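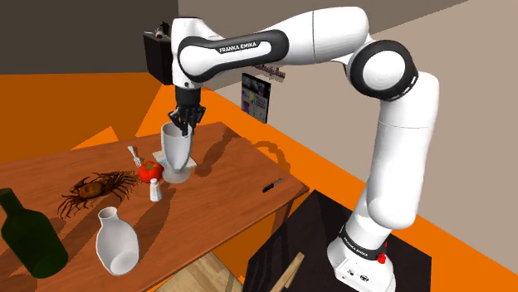 Which gripper do you test first when a new arm model goes into the sim? The plain two-finger one, every time.

Reason is I have old numbers for it. Same cup, same table, same controller gains.

Ran 70 grasps on the Franka with the stock controller, then 70 with the Tandeck build. Tandeck was slower on the approach and dropped the cup 3 times. Stock dropped it 2.

So no real difference on drops. The wrist camera offset matters more. Sawsan Najjar found an error in my config on Friday and I reran everything.

Next is the Dreltby three-finger hand. Nithin has the model file, I still need the joint limits.

Log is 406 lines if anyone wants it.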